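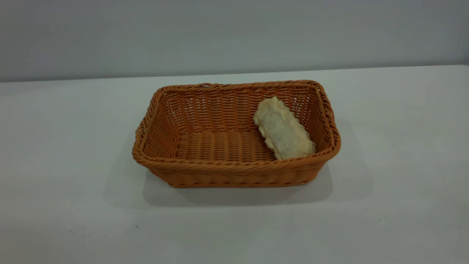 Photo: Negin Mirzaei

July 30, 2019

I have had the Killamier tabletop arm on hire since April, and several people have asked whether it is worth the money, so I am putting my notes in one place.

The short version is that I would hire it again but I would not buy it yet. The longer version follows.

The kit comes from Skorkach, who make the arm and the controller and sell both through a handful of dealers. Mine came through McKinnon. Hire is £489 a month, which covers the arm, one gripper with two sets of finger pads, a fixed camera on a stand, the software licence and phone support. Delivery was on top of that. You supply the table and a computer to run it from. The table matters more than I expected. My first one was a folding type and it moved when the arm stopped quickly, so I changed it for a heavier one with a plain top.

I run a small packing business for local bakeries, and the job I wanted help with is dull: picking up one baked item and putting it in a basket, then doing the same again. The items are light and not very strong. A crimped pastry has an edge that will come off if you squeeze it, and they are never quite the same shape twice. I used a woven basket for most of the testing, of the sort our customers put on a counter.

Setting up took most of a day. The printed guide is short and skips the part where you tell the software how high the table is. I rang McKinnon and they talked me through it in a few minutes. After that the camera setup was simple enough. You put the marker card down in 9 places, press a button each time, and it works out the rest.

Teaching it a task is done by hand. You hold the arm near the wrist, move it where you want it to go, and save the points. For a rigid object in a fixed place that is all you need. For food you also have to use the camera so that it can find the piece, and this is where I spent my time.

The basket gave more trouble than the pastry. The rim is thick and rolled and it leans outwards, so an arm coming in at a low angle will catch it. The floor is ribbed as well, and a flat piece does not always slide where you would like. Quite often one ended up at a slant with its top against the far wall. For us that is fine, a person straightens it before it goes out, but if you need neat rows you should know about it. I got better results by coming straight down and letting go lower.

I did one proper test with the settings left alone. Out of 100 tries, the arm got the pastry into the basket 38 times on the standard pads. That is poor. With the soft pads fitted and the grip force turned down, it was much better and I stopped keeping a tally, but I would say it now does the job well enough that I can stand at the next table and get on with something else. The soft pads are in the box and I do not understand why they are not the ones fitted at the start.

Other things I noted along the way:

The software lets you name your tasks but not put them in folders. By June I had a long list and had to scroll.

It is quiet. You can talk over it.

The emergency stop is large and easy to reach, but starting again afterwards means sending the arm home first, even if nothing was touched.

Cleaning is slow. The pads wipe down easily. The joint behind them has a groove that collects crumbs, and I ended up using a dry paintbrush.

I also had a demonstration of the Trurkilard, which is the one people usually compare it with. It is faster and the screen is nicer to use. The gripper was too strong for anything soft, even on its lowest setting, and the dealer did not have another to try. If you are handling tins or boxes I would look at that one first.

McKinnon have been good on the phone -- less good at answering email. My hire runs to the end of next month and I have asked them for a price on a second set of soft pads, as mine are starting to wear at the tips.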